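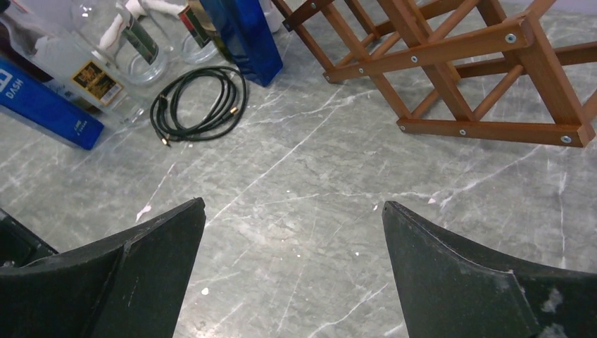 Figure 5. Wine rack, lower rails and bolted joints.

Section 5: Placing the Rack and Glassware

1. Stand the Nilwood rack on a level surface. Confirm that the silver bolts are tight before loading.

2. Wipe the surface with a dry cloth. Loose grit marks the finish.

3. Fit the cap on each bottle before moving it to the rack. Hold square-sided bottles by the body - never by the cap.
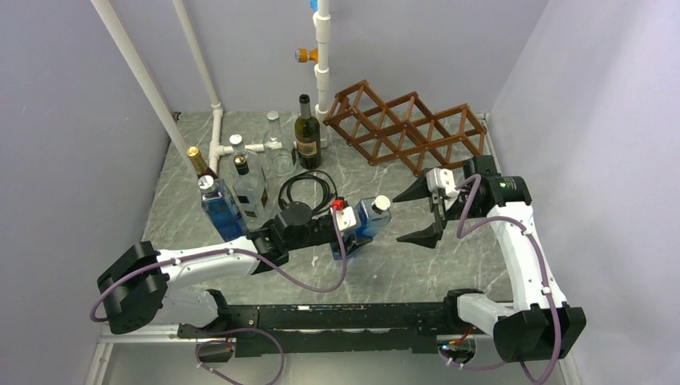
Colored glass is to be handled in the same manner as clear glass, one piece at a time.

CAUTION: Do not lift the rack while it is loaded.

4. Set jars beside the rack, leaving 15 mm of clearance.

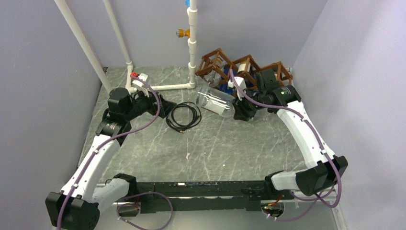
Jurgita Lepik writes that 15 mm proved tight for her wider jars, and asks that the next edition allow more. Wider spacing is permitted.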